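Speaker notes – Clilden Wood: moving a conifer plantation towards native woodland
Local history and natural history evening, March 2, 2019
Speaker: Ewan MacBrayne

Slide 1. Title
Introduce self. Thank Faustine Langlois for the invitation and for the scans of the estate maps. Talk runs to the end of slide 9, questions after. The site visit is in August and details are on the last slide.

Slide 2. Where the wood is
Clilden Wood lies on the south side of the lough, on limestone with a thin covering of till. Two access points: the lodge gate on the public road and the old cart track from Strand. The cart track floods in winter. Point out the turlough at the western corner, which fills from below through the swallow hole and has no stream running into it. The water level controls which trees will grow along that side, so it comes up again on slide 6.

Slide 3. Estate period
The wood was first enclosed as part of a private demesne. The boundary wall is still standing on the north and east. Oak and ash were managed for timber, hazel for rods and hurdles. Beech was planted along the drive as an ornamental tree and has seeded itself well beyond it. Show the two estate maps one after the other. The walled garden is on the later one only. The ice house is on both, but drawn on opposite sides of the path; the earlier map is the correct one.

Slide 4. Commercial forestry
After the estate was broken up, most of the level ground was felled and replanted with Norway spruce and Sitka spruce, with some larch on the edges. Drains were cut to carry water towards the lough. Rows were set close and thinning was late, so very little light reached the ground. The steep bank above the shore was too awkward to work and was left alone. That bank is the seed source for most of what follows.

Slide 5. What survived under the conifers
Summarise Zuweira Bawa's ground flora survey. Woodland plants persisted in three kinds of place: along rides, on the limestone outcrops, and within a short distance of the old wall. Wood anemone, sanicle, primrose, early purple orchid. Under the densest spruce there was needle litter and little else. Explain that wood anemone spreads very slowly, so a patch of any size suggests long continuity of woodland on that spot. Bramble is a poor indicator and was recorded but left out of the map. 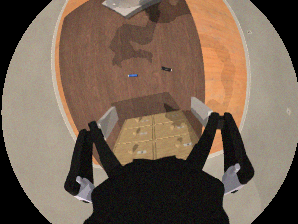 Slide 6. Felling plan
The plan divides the plantation into compartments, felled in turn. The order was set by Hervé Lacroix on three grounds: wind exposure, distance from the native seed source, and ground conditions. Compartments next to the steep bank go first. The exposed western side goes last, as spruce on wet ground blows over readily once its neighbours are removed. Brash is left in rows on the soft ground to carry the machines and removed from the outcrops. No felling in the bird nesting season.

If asked about clearfelling: group felling was used in two compartments and gave better oak seedlings, but the cost of extraction was higher.

Slide 7. Regeneration
Results from the first compartment. Ash and birch came in first, then hazel, then holly. Oak was slow. Fixed plots were set up and are read each year by Quentin Lemaire. Over 1,000 tree seedlings were recorded in the fenced plots at the last reading. Of these, 60 per cent were ash. Mention ash dieback here – the figure cannot be taken as a forecast of the canopy. Oak and wych elm will be planted from local seed where the gaps are largest.

In the unfenced plots most seedlings were browsed below knee height. Fallow deer are the main cause. Hares take some of the hazel.

Slide 8. Problem species
Beech, sycamore, cherry laurel, spruce regrowth. Laurel is cut at the base and the stumps treated; pulling is used for small plants only. Mature beech along the drive will be kept. Seedling beech is removed within 30 metres of the bank. Spruce seedlings are easy to pull in their first few years and hard work afterwards.

Skip the detail on stump treatment if time is short.

Slide 9. Water
The old drains are being blocked with peat and timber dams, starting at the upper end. Dipwells were read monthly. The ground nearest the turlough now stays wet later into spring. Alder and grey willow have appeared there without planting. The path at that end will need to be moved to the higher side of the wall.

Slide 10. Site visit and further reading
Visit in August, meeting at the lodge gate. Boots needed, no dogs. The route takes in the ice house, the first compartment and the shore. Copies of the plant list are on the table by the door.

Questions.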